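4.2 Containers and the claim of "reduced handling"
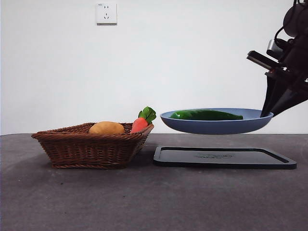 Figure 3. Blue plate with a long green pepper, black tray and wicker basket.

4.3 What the three containers do and do not show

The advice literature on home kitchens is fond of containers. Produce kept in a basket, plated on a dish and served from a tray is said to be handled less and bruised less than produce left loose on a counter. The Plinitz guide states this as settled. We could not find the evidence behind it, and our own sessions give it little support.

Figure 3 has the three container types used throughout the study. The plate is shallow, round and slate blue, with a raised rim. The tray is black and rectangular, with rounded corners and a lip all the way around. The basket is woven wicker in a medium brown, wider at the top than at the base, with a thick rim that looks like twisted rope. They differ in shape, depth and surface at once, so any effect of "container type" in our data is an effect of all of these together. Earlier work, including the Baluyot comparison, treats such differences as if they could be pulled apart after the fact. We do not see how.

The pepper raises a second problem. A long pepper lying across a shallow plate takes up most of the width, as it does in Figure 3, and the rim is then the only thing that keeps it from rolling off. Under the Kikau scoring sheet this counts as "contained." Under the older Plinitz sheet it counts as "resting," a lower grade. Two coders using different sheets would score the same plate differently and both would be right. We used the Kikau sheet for all 10 sessions and rescored 2 of them with the other one. The ranking of plate and tray switched places in both.

We are also doubtful about the common practice of scoring stacked and nested items as a single unit. A plate set down on a tray may be meant for serving, or it may simply be waiting there for a free spot on the counter. The sheets have no way to record this, and people asked later tend to give the tidier answer. In our kitchens the tray was often described as a serving piece by people who had used it mostly as a mat.

The basket did best on the raw scores. We would not make much of that. It has the highest sides of the three, the sheet rewards high sides, and the score says nothing of what happens to soft produce at the bottom of a full basket. The Ferkex trial reported a similar lead for baskets and read it as a finding on bruising, though bruising was never measured there.

For these reasons the results in Table 3 should be read as scores on one sheet, in one set of kitchens. They are a poor basis for telling anyone what to keep peppers in. Section 4.4 takes up the question of lids, where the sheets at least agree with each other.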